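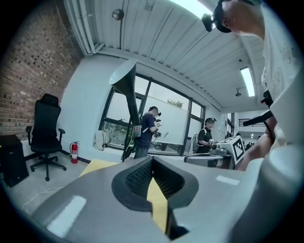
Hand-held grippers and head cameras in the big room at Zorum, with the brick wall on the left.

I'd been trying to get myself invited to Zorum's open day for two years, mostly because their planning software kept coming up in conversations where I had nothing to add. So when Theda Schmieder wrote back and said sure, come along, bring decent shoes, I booked the train to Haltavcombe the same evening. (The shoes turned out to be about the walk up from the station. It's a hill. A real one.)

The building has brick inside, white ribbed metal overhead and a big black-framed window, so even in February there was plenty of light. Coffee was by the door and it was good coffee. I got a name sticker with my name nearly right and was put in the second group with Norbert Lengyel, who runs a packaging line over in Erkstead and asked better questions than I did all day.

We started with the recording side, which I'd assumed would be the dull part. Several people had head cameras strapped on, a couple of them with backpacks too, and they were holding grippers in their own hands. I got to hold one for a minute. It's a smooth light gray thing with a black handle and trigger, and black V-shaped finger pads that have a fine diamond texture on the inside. You squeeze, it closes, and you immediately want to pick up everything on the nearest table. I was told, kindly, to put the stapler back.

King-fai Lu looks after the software that takes all of this in, and he gave the first talk standing up next to a monitor with no slides, just a terminal and a viewer. His whole subject was time. You have a view from the head, a view from the gripper, and a number saying how far the fingers are open, and each of those arrives on its own clock. If they disagree by a little, the recording plays back fine and looks great and is useless for learning anything, because the fingers close before the picture shows them closing. He had a bad one to show us and I couldn't see the problem at all until he stepped through it slowly. Then I couldn't stop seeing it!

His fix is less glamorous than I'd hoped. Everyone begins a take by opening and closing the gripper sharply in view of the head camera, a bit like a clapperboard, and the tool lines up the jump in the finger reading with the jump in the picture. If it can't find a clear match it refuses the take. Norbert asked whether people get annoyed when it refuses. King-fai said yes, and that he had made the error message longer and more polite, and that this had helped more than the last rewrite of the matching code.

Then perception, with Edeltraud Fröhlich. There are black-and-white square markers in use at Zorum, there's one on a white box on a workbench, and I asked about those because I'd seen them in other labs and never understood what they bought you. Her answer was that a marker is something the software already knows the shape of, so once a camera sees it well, you can work out where the camera must be standing. The trouble comes when it's seen at a steep angle or only a few pixels across. Then there can be two answers that fit nearly as well, and the estimate flips back and forth between them. She had a plot of this and it looked like a heart monitor. Her code now keeps both answers alive for a while and lets the motion settle it, which costs a bit of delay that she's still unhappy about.

She also told us how they tested it, which I liked. They kept 188 recordings aside that nobody on her team is allowed to tune on, and every change gets run against those overnight. The pass list is printed and stuck up by the kettle. I did go and look, and there was a fair amount of red pen on it.

Lunch was soup. I sat with Lalit Sandhu, who does planning, and he started his talk about forty minutes early by accident, with a bread roll and two spoons. The gist, as far as I followed: a person's hand moves however it likes, but an arm has joints that run out of travel. A path that felt easy in the hand can ask the arm to swing its elbow clean around halfway through. So before anything gets used, his checker takes the recorded path and asks whether the arm could have followed it, how close it would come to its limits, and how fast it would have to go. Of 3,000 takes in the last batch, 1,909 came through clean. I thought that sounded terrible and he thought it sounded pretty good. A lot of the others can be rescued by moving the imaginary arm base over a little, and he has a script for that, although he made a face when he said "script."

The demo in the afternoon was the checker running on a fresh take, and this was my favorite bit. You see the recorded path drawn as a line, colored green where the arm is comfortable and going orange as it gets near a joint limit. Lalit dragged the base sideways with the mouse and the orange melted away at one end and popped up at the other. He let us have a go. Norbert got his line almost all green and was insufferable about it for the rest of the tour. Mine was orange the whole way along, with a small red piece I'd somehow created.

They use a scheduling tool called Wegener to push jobs through all of these steps, and it got the most grumbling of anything I heard. It restarts a whole chain if one step fails, so a single refused take can send everything back through the marker stage. Theda says a replacement is planned for May. King-fai, behind her, held up his fingers very slightly apart to show how much he believed it.

A few things if you're going to the next one. Ask for the second group, since the first gets the talks before the demos are warmed up. Eat lunch near somebody from planning. And take a notebook, because I relied on my phone and ran out of battery during the marker plot, so anything wrong in that paragraph is mine and Edeltraud should feel free to write in and correct me.

I missed the fast train back and spent a while on the platform at Haltavcombe opening and closing my hand and wondering where my elbow was going. Theda has since sent me the sign-up link for the checker's trial version, and I've got it half installed.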